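A **utensil caddy** – also called a utensil holder, a cutlery drainer or, in some older households, simply "the spoon pot" – is an open-topped container for the long-handled things a kitchen collects: spoons, chopsticks, skewers, spatulas and the like. It usually lives on the counter beside the stove or the sink, though many families carry it to the table at mealtimes and leave it there until everything has been cleared and put away.

## Form and materials

Most caddies sold today are molded plastic, with stoneware, steel and bamboo making up much of the rest. Plastic ones nearly always have openings in the sides, so that air can reach the utensils and they can finish drying where they stand. The openings may be round, oval or slotted, and quite a few models add a base tray to catch the drips.
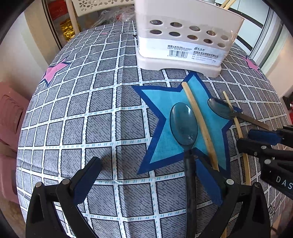 *A plastic utensil holder with oval ventilation holes in two rows of 5, its paper label still on the front, and a large spoon lying on the tablecloth.*

Paper labels on the front are common and can be stubborn. A soak in warm, soapy water will loosen most of them, and a little cooking oil rubbed in with a fingertip takes care of the glue that stays behind.

## Use

Spoons and spatulas are generally stored head up, which keeps the bowls and blades off the damp bottom and makes each one easy to find. Chopsticks go in with the eating ends up for the same reason. Wooden skewers are a fussier guest – they are so thin that they lean every which way, and in a holder with wide slots they may poke right through the side.
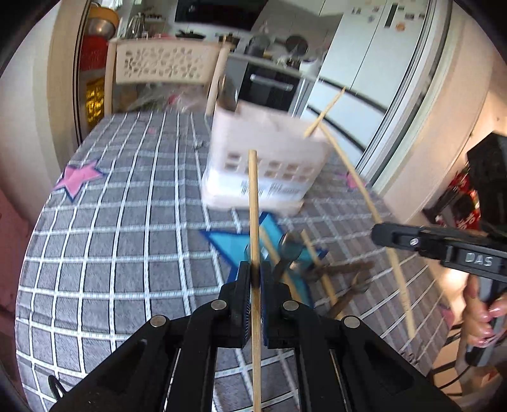 Households that cook with skewers often, then, give them a narrow jar of their own, or at least stand them together in one corner of the caddy with a rubber band around the bundle. They should be thoroughly dry before they go in, as bare wood holds on to water much longer than plastic does.

## Care

A caddy wants emptying and washing every week or so, with particular attention to the corners and the tray, where crumbs and hard-water scale like to gather. An old toothbrush fits nicely into the smaller openings.

## See also

- Dish rack
- Knife block
- Tablecloth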